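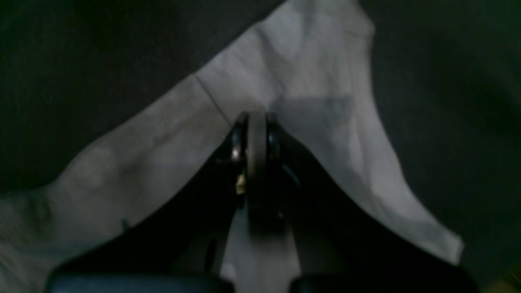
3 min read

Filed under: Laundry Room > Washers > Error Codes & Noise

Ticket status: Open (reopened twice)
Product: Bilto front loader, bought new in May
Location: Flemesville
Last update: 14 Dec 2018

Problem as first reported: washer stops before the final spin, beeps, and shows code 62. Clothes come out soaking. Happens on maybe every third load, and never when anyone is here to look at it.

The manual says 62 means "unbalanced load." I don't buy it. I've had the code with a full drum of towels, with a half load of T-shirts, and once with the drum empty on a rinse cycle. You can't unbalance nothing.

What I've tried so far:

Leveled the feet. The first answer I got from Penrose, where we bought it, was to level the feet. They were level. I put a spirit level on top both ways, loosened the lock nuts, tightened them again, and ran a cotton cycle. Code 62 with 26 minutes left on the display.

Checked the shipping bolts. Removed on delivery day, and I still have them in a bag in the garage. I was asked about these three separate times by chat support.

Cleaned the drain filter. Found a button and some gray sludge. Ran fine for two loads, and the ticket was closed as "resolved by customer." Third load, same code. Reopened.

Swapped the drain hose for a Plilto one, on the advice of a forum post. Cost me some 86 dollars with the fittings and a new clamp, and I can't say it did anything except drip until I got the clamp right.
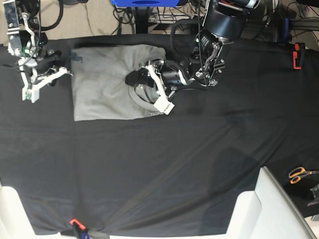
Penrose Support: Thanks for the update. Before we book a visit, please run the drum test with the door locked and no laundry inside. Hold Start and Temp together for five seconds. If the washer reaches full spin, the motor and belt are fine and we would look at the pressure sensor next. Please also send us the software version, shown on the display right after the test.

Ran it. It reached full spin and the version reads 2. Ran it again straight after and it quit halfway up with code 62. So by your logic the motor and belt are fine and also not fine. I'd like to know which result you plan to believe – my guess is the one that doesn't need a van.
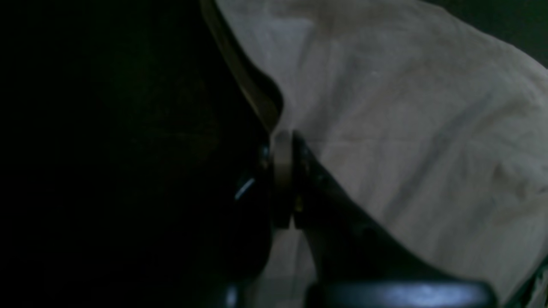 The sensor sounds more likely to me than the feet ever did. If the machine thinks there's still water in the tub it won't spin, and that would fit the soaking loads. What it doesn't explain is why the code says unbalanced. Either the code table in the manual is wrong or the sensor is a guess too.

Please don't close this ticket again until the washer has finished ten loads in a row. I'll post results for each one.

Print this ticket | E-mail this ticket

Related tickets
Bilto dryer: door light stays on
Washer walks across floor on spin
Code 26 after power cut
Plilto hose clamp leaks at the tap end
Detergent drawer won't slide back in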